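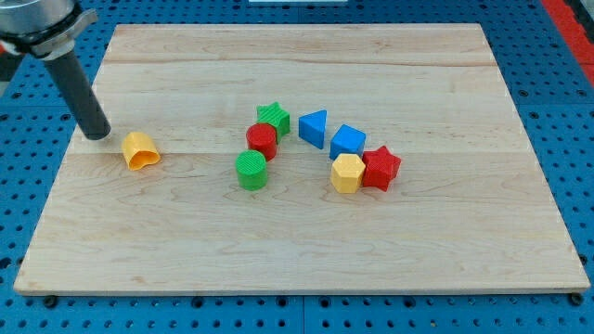
Esteck toy library adds shape blocks and wooden play boards

2018-06-22

The toy library in Esteck has added sets of small plastic shape blocks to its lending shelves, along with pale wooden boards to play on. The sets can be borrowed from Saturday by any household with a library card.

The blocks come in red, green, blue and yellow. Some are solid and some are hollow, and all are small enough for a child to pick up with one hand. They are meant for sorting, matching and simple building, and staff suggest them for children age three and up. Because of the size of the pieces they should be kept away from babies and younger toddlers.

The library bought the sets with a grant of $1,712 from the Clandska Fund, which supports play and early reading projects in the county. Of that amount, $585 went to the boards and the rest paid for blocks, storage bags and replacement pieces. The boards were made by Coelho, a woodworking shop on Mill Street that also built the shelves in the children's room.

Parents had asked for something flat and steady to use with the blocks at home. Carpet is hard to build on, and several families told the front desk that pieces kept sliding off coffee tables or getting lost under the couch. The boards can go on the floor or on a kitchen table. They have straight edges with a slight bevel and are left in their natural light color, so the bright pieces are easy to see against them.

Each household may borrow 2 sets at a time. A set goes out for three weeks and can be renewed once if no other family is waiting. Boards are checked out separately from the blocks, and families who already have a good surface at home are asked to leave them for others. Sets and boards can be reserved by phone or at the desk, but the online catalog does not list them yet.

Borrowers should check the card inside the bag before leaving the building and again before bringing the set back. The card shows every shape and color that belongs in that bag. There is no fee for a first lost piece. After that the charge is $2 a piece, with the money going toward spares.

Blocks should be washed in warm water with a little dish soap and dried with a towel. They should not go in the dishwasher. The boards need only a damp cloth. Crayon marks should be left alone and mentioned at return, as scrubbing can roughen the wood.

The sets were tried out this spring at the Stinum branch, where they were kept in the children's room and not lent. Staff there said older children used them as much as the preschoolers did, mostly for making patterns and for a game in which one child lays out shapes and another copies the layout from memory. A sheet with the rules of that game, and several others, is tucked into each bag. The Stinum sets will stay in the room for now, and that branch will decide in September if it will lend them too.

Donated blocks can't be mixed into the new sets, but the library will take clean wooden puzzles and board games in complete condition. Drop them at the desk during open hours and not in the book return.

The Esteck toy library is on the lower level of the main library, next to the children's room. It is open Tuesday through Friday from 10 a.m. to 5 p.m. and Saturday from 9 a.m. to 1 p.m. The elevator is working again, and strollers may be left by the lower entrance.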